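The Long Way Home

I gave up the bus in December, mostly out of spite. The fare had gone up, the 29 had sailed past me twice in one week, and I figured my legs were free. Three kilometres each way from my desk at Studix to my front door in Brokumness, so hardly an expedition!

What I hadn't counted on was how much I'd like it. I know which bakery dumps its unsold rolls into the half-price basket (Hafþórsson, just before closing) and which magpie holds a grudge. I've got through 200 podcast episodes and then, somewhere in the new year, stopped bringing the headphones at all. My neighbours say hello now. I even know the names of their dogs, though I'm still hopeless on the neighbours themselves.
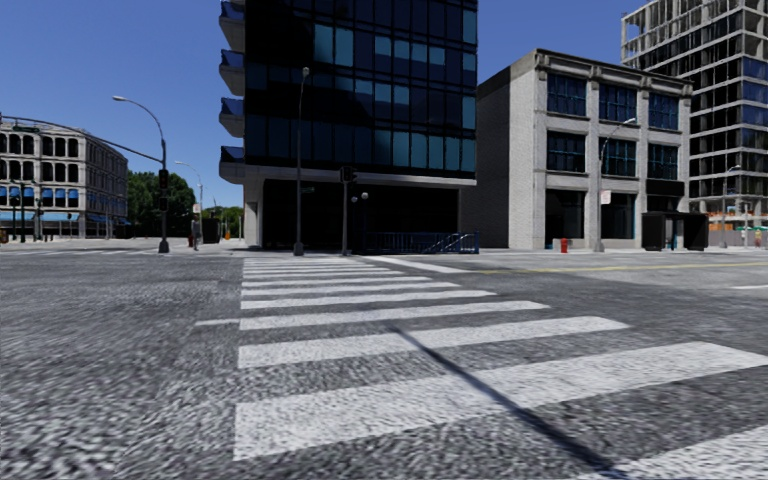 Yến Triệu reckons I'm romanticising it, and that anyone who walks home in February with a laptop and a bag of spuds will be back on the bus by winter. Fair call about the spuds. I bought a proper backpack after that conversation, and my shoulders have forgiven me.

Shoes are the real expense, mind you. I've worn the heels off one pair already and the cobbler laughed when he saw them. But I sleep like a log, and I've stopped checking my email before dinner (the boss has noticed, and seems to be coping). Tomorrow I'm trying the route along the creek, mud and all.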